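Projects > Student Reports > Robotics Capstone > Collecting Demonstrations for a Snack Counter Robot

Collecting Demonstrations for a Snack Counter Robot
Anas Karaki
Final report, submitted 2020-02-07

1. Background

The Drenow project aims to have a two-armed robot pack a customer's order at a small food counter. Earlier groups wrote fixed motion scripts for it. The scripts coped with a bottle that was always in the same spot, and failed once anything had been moved by a few centimetres. Our supervisor asked us to try learning from demonstrations instead. My part of the project was the data: planning the tasks, driving the arms, recording the episodes and deciding which ones were good enough to train on. The model itself is covered in the Vilitham group's report and I only mention it where it affected what I recorded.

2. Tasks

I settled on 3 tasks.

Task A: pick up a wrapped sandwich and place it on the serving tray.
Task B: take a bottle from the rack and stand it on the tray.
Task C: move a packaged snack from the display stand into a basket.

Task A was meant to be the easy one. It took the most practice. The plastic wrap slides on the gripper pads, and if you squeeze until it stops sliding you flatten the bread. In the end I wrote down a grip width and kept to it. Task B went faster than expected once I approached each bottle from above by the cap. Task C has the most variety, as chocolate bars, boxes and small bottles all need a different wrist angle.

3. Recording

Each episode was driven by one operator holding a pair of leader handles, one per hand. We logged joint positions, gripper opening and the camera streams together. Recording started with both grippers open and clear of the goods, and stopped when the operator let go of the item and backed off. There was a foot pedal for start and stop, which I added in July after losing too many episodes to somebody reaching for the keyboard.

Between episodes the items were moved by hand. At first I did this from memory, and when I plotted the sandwich positions they were nearly all in one corner of the tray. After that I used a printed sheet of positions and worked down it in order. I would do this from the start next time.

I recorded 351 episodes in total. Every operator did a practice block of 8 episodes first, and those were deleted and are not in the total.

4. Workspace

Goods are kept at the edges of the table and the middle is left for the serving tray, so both arms can get to it. The drinks rack has two levels, and the bottles on the back level can be reached over the top of the front ones. We used real products in their normal packaging. Foam blocks had been tried by the Tsegaye team the year before, and their model did poorly as soon as it saw shiny wrappers.

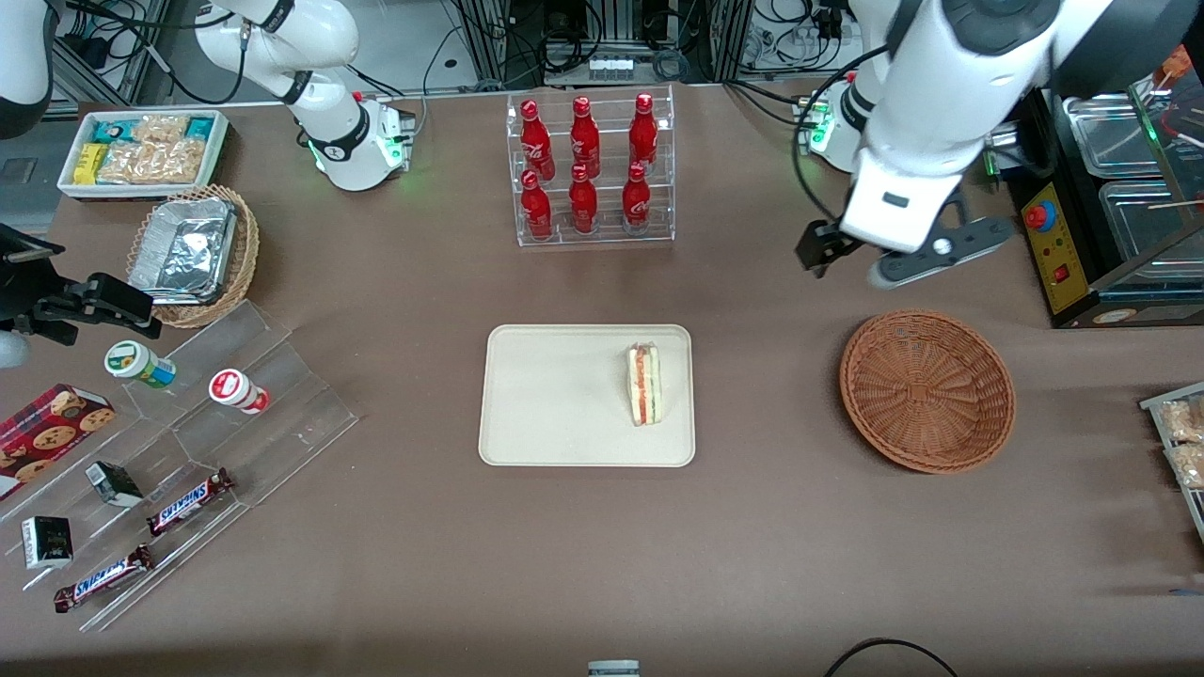
Figure 1. Workspace with both arms, a wrapped sandwich on the centre tray and Coca-Cola bottles in the two-tier rack.

The clear acrylic caused trouble. The depth readings came back with holes wherever the rack or the stand was, so I dropped depth and trained on colour only.

5. Checking the data

I watched every episode back at double speed. An episode was rejected if the item was dropped, if an arm bumped the stand, or if the operator paused for a long time in the middle. The pauses matter more than I first thought. An early model trained on unfiltered data learned to stop above the tray and stay there.

After checking, 143 episodes were kept. This is fewer than I wanted. Most of the rejected ones came from the first weeks, before the position sheet and the pedal, and a lot of them were Task A.

6. Problems and further work

The kept set is uneven. Task B is well covered and Task C is thin on the lower levels of the stand, which are awkward to reach with the handles. Lighting was the same throughout, so I can't say how the model would behave near a window.

The next group should record more Task C, include some episodes where the operator fumbles and recovers, and label those separately. The position sheets and the episode log are in the Drekham shared folder under my name. The log has a comments column and it is worth reading before reusing any of the early data.

Filed under: Student projects, Robotics, Data collection

Contact the department | Copyright 2020 | Back to top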